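抓取小电磁铁的工位怎么调:从擦台面到跑完一班

上一篇写完夹爪拆洗以后,好几位朋友留言问,你们分拣电磁铁的那个工位到底是怎么调出来的,为什么自己照着做,总是夹到线,或者把弹簧压歪。我拖了很久,趁八月车间检修,把笔记翻出来从头整理一遍。内容有点啰嗦,请多担待,有些地方我当年自己也绕了不少弯路,写细一点总归对新来的同事有好处。

先说工位的情况。我们这个单元内部叫 Plolivwood,名字是 Gareth Horrocks 起的,他是最早搭这套设备的工程师,至于为什么叫这个,问过他两次,两次答案都不一样。单元里就一台臂,一副两指夹爪,腕部装一个小相机,活儿也简单:把推拉式小电磁铁从白色台面上夹起来,放进测试座。电磁铁有大有小,都带引线和插头,麻烦基本都出在这几根线上。

一、开工前的准备

先把臂停到维护位,按下急停,挂好牌,再伸手进去。这一步不管多熟都不要省。

台面用不掉毛的布蘸一点异丙醇擦,从里往外擦,擦完等它干透。铺纸的话,纸要换新的,四角压平。有折痕的纸不是不能用,只是相机偶尔会把折痕的阴影当成引线,你就会看到臂在一块空白的地方犹豫半天,怪可怜的。旧纸别舍不得,我们一卷能裁很久。

接着看夹爪。两片指垫都要摸一遍,有没有毛刺、有没有沾胶,边缘的倒角有没有磨圆。指垫固定螺丝用小扭矩批头对角轻轻带紧,别一口气拧死一边。Ashworth 工位的同事喜欢加螺纹胶,我们这边不加,换垫子的时候会谢谢自己的。

二、校夹爪的开口和零点

解除急停,速度调到最低,手动模式下让夹爪全闭,看两片指垫是不是同时贴合。用一张薄纸条夹在中间拉一拉,上下两端的阻力应该差不多。如果上紧下松,多半是指垫没坐到底,松开重装,不要急着去改参数。

闭合位置确认以后,在控制器里把当前值存成零点,再全开一次、全闭一次,重复几遍,看读数回不回得来。我们的习惯是零点存好之后,把数值抄在机柜门内侧的小本子上,旁边写上是谁调的。那个本子现在比说明书还厚,翻起来很有意思,里面还有人画过猫。

三、教抓取点

很多人教点的时候,喜欢让夹爪正对着弹簧下去,觉得那里最显眼,好对准。千万别!推杆和弹簧是活动件,一夹就偏,轻的回弹不顺,重的整只报废。要夹的是线圈外面的框架或者外壳,两侧受力,夹稳了再抬。

具体步骤如下。先放一只件在台面中央,让夹爪全开,从正上方慢慢靠近,停在件的上方,转动腕部,使两片指垫与本体两侧平行。然后往下走一小段,看指尖离台面还有没有余量。余量太小会刮纸,太大又只夹到上半截,件在半空里会打转。觉得合适了,先闭合到刚刚接触,再看一眼件有没有被推歪,没有的话才加力。

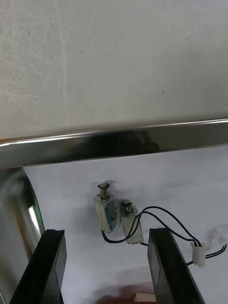
两只件挨得很近的时候,要多费一点心思。我的办法是加一个“拨开”的动作:夹爪半闭,用一侧指垫的外缘从旁边轻轻推,把两只分开一点,回到上方重新拍照,再算抓取点。这样一来一回会多花些时间,可是比一次夹起两只、掉一只在半路上要划算得多。推的方向要朝着没有线的那一边,不然线会被卷到本体下面去,越推越乱。

四、引线的处理

引线最考验耐心。进爪路径要避开线从本体出来的那一侧,程序里可以给每种型号设一个“禁入方向”。大号的我们设得宽一些,小号的窄一些,具体角度得看你们的件,照抄没有用。

抬升分成两段走。第一段很慢,抬起一点点就停,等线自己垂下来;第二段再正常提速。停顿时间我们设的是 300 毫秒,刚开始设得更短,插头老是甩起来碰到旁边的件。若是两只件的线绕在一起,第一段抬升时腕部力传感器的读数会明显偏高,程序就应该原路放回、松爪、报警,让人过来理线。不要写成自动重试!Rusov 那台机器早年就是这么写的,它很执着,一直试到把线从焊点上扯下来为止。

理线的时候请顺手把插头也摆到同一边。插头里的金属触点怕碰,捏外壳就好,别拽着线拖。

五、相机和光

腕部相机离件近,反光是个老问题。金属框架、弹簧帽都会亮成一片,自动曝光又会跟着白台面走,结果件本身要么发黑要么发花。我们把曝光锁死,光源压低一档,再在侧面加一块漫射板。旁边要是有镀铬件,灯光的位置还得再挪一挪,躲开它反过来的亮条。

镜头每天开班前吹一次灰,不用擦得太勤,擦多了反而有划痕。换过镜头或者磕碰过腕部,手眼标定一定要重做,标定板放在平时抓取的高度,别图方便放在手边的箱子上。

六、试跑

参数都存好以后,先空跑,再放单只件跑,最后才放混合件。速度从低往高加,每加一档都站在旁边看一会儿,听听声音。夹爪闭合的声音应该又短又干净,如果带一点“吱”的尾音,回去查导轨润滑。

我们上一次调完,连续跑到第 774 只才停下来一次,原因是一根线搭在了指垫上,理好以后接着跑,后面很顺。Gareth 当时端着茶站在旁边,一句话没说,把那个数字写进了小本子。

七、平时的保养

每班结束擦指垫,检查一遍螺丝。每 3000 次循环把指垫拆下来看磨损,磨出亮面的就换,成对换,不要只换一边。气路那边,我们的过滤减压阀是 Parker 的,放水这件事写在交接单上,谁下班谁放。

备件柜里常备 2 对指垫、一根腕部相机线和一包批头。相机线弯得多,外皮发白的时候就该换了,等到画面一闪一闪再去找,往往正好是晚班,库房锁着门。

测试座那一侧的放件调整我打算另外写,里面有个导向斜面的尺寸,大家改过好几版,我得先去把最后一版的图纸找出来。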